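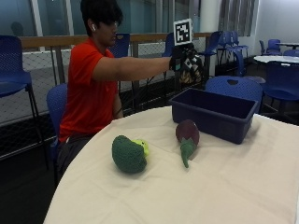

Budgeting a second glove-and-marker station: what to buy first?

Posted by bench_ledger in Hardware Planning

We record human demonstrations of pick-and-place for a small arm project, internal name Pestness. The operator sits at a round table in a sensor glove with a square marker card standing on the back of the hand. The objects are soft crocheted vegetables and the target is a navy plastic bin. One fixed camera covers the workspace. The glove supplies finger data and the marker supplies hand pose. No arm is on the table during recording. Replay is done later on a separate cell with a Puneta two-finger gripper.

I have to submit an equipment plan for a second station in October. The target is 200 accepted demonstrations per task, with both stations producing data that can be mixed. The list so far:

Sensor glove, right hand, same model as the current one (Killament)
Second camera for the new station, plus one more if we go to two views per station
Marker cards, mounts, spare straps
Table, cloth, bins, duplicate set of objects
Lights
PC with enough disk for raw video

Killament is quoting 14 weeks on the glove. Everything else is stock. Finance wants one purchase order, and they will not approve a contingency line without an itemized reason.

What I need to decide:

Is a second camera view worth more than a spare glove? I can probably get one of them approved.
Does the table surface matter enough to have a line of its own? We use a plain cream cloth and it wrinkles.
Our site at Guerra is an open area with windows, blinds and a lot of blue chairs. Is there a case for spending on partitions?

The marker is 50 mm on a side. I can change that, but I would have to redo the calibration on the existing station.

Posted by tare_weight

Order the glove now, on its own, and put the rest on a second order. With that lead time a combined purchase order gains you nothing, and any argument over the camera line will hold up the one item you can't get quickly. If finance insists on a single document, ask for a split delivery schedule with the glove on the first release.

Spare glove against second view: look at your rejection log before you decide. If you don't keep one, start this week. Sort rejected takes by cause, with at least these headings:

Marker not detected or detected intermittently
Glove dropout or drift
Operator error
Object out of the camera's view
Sync failure

If marker loss is the largest group, the second view pays for itself. A card standing upright on the hand reads well from one side and goes edge-on when the wrist turns over the bin. A single fixed camera can't fix that. More light won't either. If glove dropout is the largest group, buy the spare.

There is a cheaper intermediate step, a multi-face marker mount: several cards at different angles on one rigid block, calibrated as a single body. We went that way and postponed the extra camera by a budget year. The cost is weight on the back of the hand and a block that catches on bin rims, so let an operator wear a mockup for a full session before you commit.

On 50 mm: leave it alone unless your detection distance is changing. Check how many pixels the card takes up at the far edge of the table. If that is adequate, recalibrating a working station is labor you will have to justify for no return. Print the new cards from the same file at the same scale and measure them with calipers. Printer scaling errors go directly into the pose estimate, and after that your two stations disagree by a constant offset that is tedious to find.

For the surface, I would not give it a line. Put a second cloth and some clips under consumables. Wrinkles throw small shadows, and a low object resting in a fold sits at a slightly different height from one take to the next. Pull the cloth tight and clip it under the table edge. If replay happens on a hard surface, record some takes on a hard surface too.

Posted by kplanar

Buy the same camera. Same lens too. Don't let anyone substitute the newer model.

Partitions: no. Blinds down, fixed lights, done. Blue chairs don't matter unless you segment the bin by color, and if you do that with a navy bin then the money should go on a different bin.

Posted by rev_c_only

Adding some lines that are missing from the original list. All of them were missing from ours as well.

Glove sizes. One glove fits one range of hands. If the second station has a different operator, a poor fit shows up as bad finger angles. Ask for the size chart before ordering. Left-handed operators need a separate unit.

Hygiene liners. Cheap, thin, bought by the box. A sensor glove generally can't go through a wash, and shared use without liners will shorten its life.

Duplicate objects. Crocheted pieces are handmade, so two eggplants are not the same eggplant. Make both sets from the same yarn and pattern, weigh them, label them, and record the set ID in the metadata. They also lose shape with use. Budget for replacements at the same time as the originals – a matching piece made a year later won't match. I put $200 against this and it was approved as tooling.

Sync hardware. If you do go to two views, price the trigger cable and whatever box drives it. Software timestamps were acceptable for us with one camera and a glove. With two cameras they were not.

Storage. Calculate from raw video at full rate, both stations, including rejected takes. People size the disk from accepted takes and it fills early.

Contingency. Finance refused ours under that name as well. We resubmitted it as "calibration and mounting hardware" with a parts list attached and there were no further comments.

I disagree with tare_weight on one point. If the glove is a single-source part with that lead time, I would buy the spare whatever the log says. A failed camera is replaced in days. A failed glove stops a station for the quarter.

Posted by bench_ledger

Glove is going on its own order. No rejection log by cause exists here, only a total, so I have added the column and will decide on the second view from that. Question on the liners for rev_c_only: did you recalibrate finger range after adding them, or was the change small enough to ignore?

Posted by rev_c_only

Recalibrate. It takes a few minutes per operator and we do it at the start of every session anyway.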